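Vajilla Toletti: ficha de datos
Mantenimiento: Xinyi Jia, Horacio Acuña
Última revisión: Jul 10, 2013

Contenido

El conjunto documenta piezas redondas de mesa (platos, cuencos, bandejas) apiladas, repartidas o sueltas sobre un tablero de color verde azulado. Comprende 70 disposiciones, divididas en 6 carpetas. La unidad de anotación es la pieza, no la pila.

Apilado

El orden se anota de abajo arriba. El campo "borde" indica si la pieza superior queda oculta salvo por el canto.

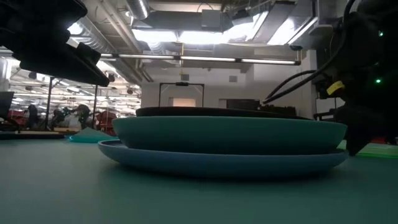 Fig. 1. Pila de tres: azul claro, verde azulado, casi negro.

Cuando no se distingue si una pieza es plato hondo o cuenco, se etiqueta "hondo_indet". La revisión de mayo unificó los nombres de color; "turquesa" y "petróleo" ya no se usan.

Piezas repartidas

Los platos pequeños con un palito dentro llevan dos etiquetas, una por objeto, y el campo "contenido" las enlaza. Las piezas tapadas en parte se anotan igualmente, con oclusion=1.

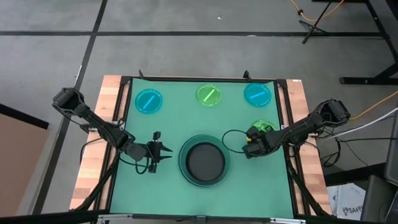

Fig. 2. Platos azul claro y verdes en la parte superior; cuenco de interior negro en el centro.

Bandeja y fondo

El contraste entre pieza y tapete puede ser bajo. En esos casos el contorno se traza por el borde exterior del reborde.
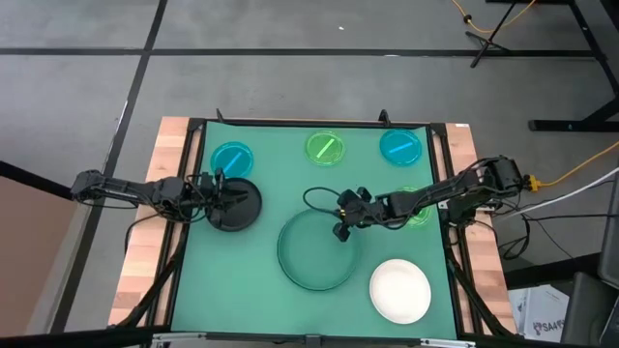 Fig. 3. Bandeja verde azulada sobre tapete verde, con plato negro redondo.

Formato

Imágenes a 300 x 300, un archivo de texto por imagen, separador tabulador. Codificación UTF-8.

Problemas conocidos

La carpeta 4 mezcla "bandeja" y "plato" para la misma pieza. Pendiente de Periklis Kourkoulas.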